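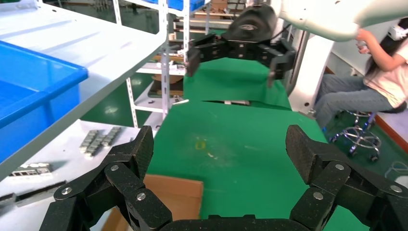
How many practice runs does a team need to record before the first training session?

Each team records 208 good runs of its assigned task before training. A run counts as good when the part ends up in the correct slot, both grippers finish open, and the operator has not touched the pause key. Runs that fail are kept in a separate folder and are not part of the 208.

Course handout 6: Two-arm handling, recording and review

This handout covers the second half of the lab portion. It replaces the older sheet that was written for the single-arm station. If you still have that one, the section on homing positions is wrong for the current setup and should be ignored.

Teams and stations

Teams stay the same as in handout 5. Guilan Yu runs the morning lab and Jianguo Cao runs the afternoon lab, which starts at 1:30 p.m. Switching between the two is possible if another student agrees to trade, but both names have to be sent to Guilan before the lab and not after it.

There are three roles: operator, logger and safety. The operator moves the arms. The logger starts and stops each recording and writes down the result. The safety person keeps a hand near the stop button and does nothing else while the arms are powered. Change roles after every 9 runs. Teams that kept the same operator for a whole session last year ended up with a model that copied one person's habits, including a small hitch before every grasp.

The task

Your team has one of two tasks, listed on the course page under its project name.

Carnon: pick a metal block from a row, pass it from the left gripper to the right gripper, and set it in the tray. The pass has to happen in the air, above the mat. Setting the block down and picking it up again with the other gripper is a different task and will not be graded as a pass.

Fisine: open the flaps of a small carton with one gripper while the other holds the base, then put one block inside. The carton does not need to be closed.

Both tasks use the same software and the same log sheet. The Fisine teams usually take longer per run and should plan for an extra lab session in June.

Before you record

Home both arms and open both grippers fully. Check that the screws on the finger joints are tight. A loose joint changes how wide the fingers open, and the software has no way of knowing that. Use the small hex driver from the drawer and turn until snug. Do not force it.

Look at the live view from each wrist camera. Both fingertips should be visible with the gripper open. If one of them is out of view, the mount has slipped, and the lab instructor has to reset it. Please don't bend it back yourself. A shifted camera makes the earlier runs and the later runs look like two different robots to the model, and one team lost most of a session that way.

Clear anything off the mat that is not part of the task. Pens, tape and coffee lids have all shown up in recorded runs.

Put on the headset only after the arms are homed. The view takes a moment to settle. Sit so that your elbows are free, and hold your hands in front of your chest before you enable tracking. The arms will move to match your hands when tracking turns on, so a hand resting in your lap means an arm heading for the table.

Recording

The logger says "start," waits for the operator to answer, and then begins the recording. Keep each run short. Most Carnon runs should be finished well before the timer warning. If the block slips, finish the run if you can and let the logger mark it "recovered." Recovered runs are useful and count toward the total. If the block leaves the mat, stop, mark it "failed" and home the arms.

Move the block's starting place between runs. The positions do not need to be random in any strict sense, but they should not follow a pattern either. Haiyan Yin's notes from the spring section are posted with handout 4 and show what happens when every run starts from the same corner: the arm reached for the corner whether or not a block was there.

Naming files

Use task, team, session, run, in that order, with underscores and no spaces. Example:

carnon_team2_s3_run041

Run numbers continue across sessions. They do not start over. If you delete a run, leave its number unused.

Review

After each session, watch all of the day's runs at double speed and check them against the log. Two people have to do this together. The most common mistakes are runs marked good where the gripper was still closed at the end, and recordings that began late — after the arm was already moving.

The Jestiretti script on the lab computer will check file names and run lengths for you. It does not look at the video and cannot tell a good run from a bad one. Run it first, fix what it reports, then do the viewing.

Training and the written report

Training jobs are queued by Paraschiva Vlad. Send her the folder path and your team number. A job normally finishes overnight, and the results are posted to your team folder.

The report is due one week after your results are posted. It should include the number of good, recovered and failed runs, a chart of success by starting position, and a page on what you would record differently. Compare your result with the baseline model, which was trained on 254 runs by a single operator. Chapter 7 of Du covers how to read the comparison.

Questions about the headset or the arms go to the instructor of your lab. Questions about grading go to Ilgın Dağdelen, room 6.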